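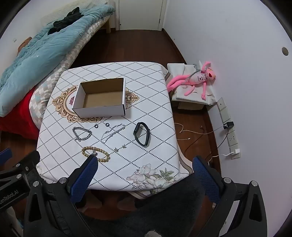

Are you a school, a tutoring center or a website, a parent asked us last August, and could my daughter come if she already has a reading teacher? We get both parts of that question a lot. Malow is an after-school reading school for students in grades 4 through 8. We have a building, classrooms and teachers. We also have this website, but no lessons are taught on it. And yes, your child can come if she has a reading teacher at her regular school. Nearly all of our students do.

## What we do

We teach reading to students who can sound out words but still have trouble with a full page. Some read slowly and lose the start of the paragraph by the time they get to the end. Others read fast and can't tell you what it said. A lot of them did fine through third grade and then ran into longer textbooks.

A lesson lasts 35 minutes. The student reads aloud with the teacher first, then reads alone, then talks or writes about what was in the passage. We don't give homework during the school year. We do send a book home, and students can trade it in for a different one if they don't like it.

Groups are small, never more than four students, and are set by reading level. A fourth grader may sit with a sixth grader. If this bothers your child, tell us and we'll look for another group at the same level, though it may be at a different hour. 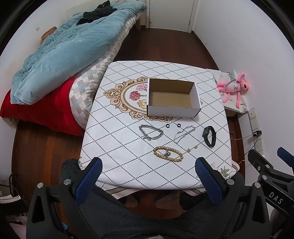
Placement is done before the first lesson. We listen to your child read two short passages, ask some questions, and write up what we heard on one sheet. You get a copy whether you enroll or not. We don't test for dyslexia or any other condition, and the sheet can't be used as an evaluation. If we think you should ask your school district for one, we'll say so.

## How we started

Malow began as a single reading group in the basement of the Lollgate branch library. The library gave us a room on school days after three, and we brought our own books in milk crates. When the group outgrew the room we split it into two, and then the library needed the space for tax help.

We moved to our current building at 309 Akande Street. It used to be a dental office, so the rooms are small, and that suits groups of four. The front desk is still where the dentist had it. We added a second door at the back for pickup after parents complained, fairly, about double parking on Akande.

We opened a second site in Arier two years later. It runs on the same schedule and uses the same placement passages, but it has fewer rooms and usually has a waiting list for grades 4 and 5.

## Our teachers

We have 19 teachers between the two sites. All of them have taught in a classroom, most of them in elementary or middle school, and several still do during the day. New teachers sit in on lessons for two weeks before they get a group.

Teachers keep the same groups for the whole term. If a teacher is out, another Malow teacher takes the group, and the notes from the last lesson are in the folder.

## The book room

Our lending collection has 3,746 books, most of them at the Akande Street site. A lot of it is nonfiction – sports, animals, shipwrecks, how things are made – and there is a full wall of graphic novels. Some parents ask if graphic novels count. They do. Students still have to follow a story and explain it, and they tend to finish them.

We don't charge for lost books. If you find one under a car seat a year later, bring it back.

## Fees and help with fees

Fees are charged by the term and are listed on the enrollment form. Siblings pay less. If your child gets free or reduced-price lunch at school, the fee is cut in half and you don't need to write us a letter about it; a copy of the lunch notice is enough.

## Getting in touch

The front desk is open on school days from two until six, and you can stop by without an appointment. Please call first if you would like to see a lesson, so we can ask the group. For the Arier site, call the main number and ask to be put through.

Page last updated 2026-05-08.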